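Estadton Shelter Dog Portraits: progress report to the Maluleke Fund
27th September

Dear all,

What a stretch it's been! When you agreed to pay for a year of portraits for our adoptable dogs, I promised you plain facts with the cute stories, so I'll try to keep the two in balance.

Since the last report we have photographed 41 dogs, and each one now has a proper portrait on the adoption page in place of the old kennel-door snapshot. Most sessions happen in the side yard in the morning, before the sun gets over the wall and everybody starts squinting (dogs and me both). We tried the indoor backdrop twice in August and it was fine for the calm ones, but the terriers wanted to eat it. The yard is better. They can run first, and a dog who has had a good run will sit and look at you like you hung the moon.

My favorite this time is Zanitz, an old hound mix with one ear that won't stay down. He'd been passed over for months. His portrait went up with his tongue out and grass all over his nose, and a family drove in to meet him that same week. He's home with them now, and they sent us a picture of him asleep on somebody's feet.

Spending is on track. The used lens came in under what we budgeted, and I'd like to move the difference over to prints, if that's all right with you. The Flilteck flash is still giving us trouble: it fires late when it's warm out, and we lose a good face every time. I've sent it back for repair and we are working with daylight until it returns.
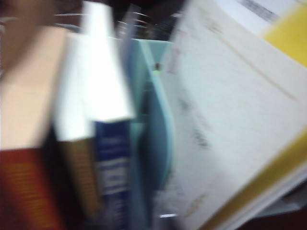 We also held two evening classes for foster families on taking pictures with a phone. Get down on the floor, turn off the flash, put the treat right next to the lens – it's simple stuff, but the fosters' pictures are so much livelier now! I'd love to run four more before spring, and I've already got people asking for dates.

Still to do: portraits of the bonded pairs, who need two handlers and a lot of cheese, and the thank-you calendar, where I'm behind. The layout is done through the summer pages. I'll send you a proof as soon as the rest is in.

With so many thanks, and dog hair on everything,
Saodah Liew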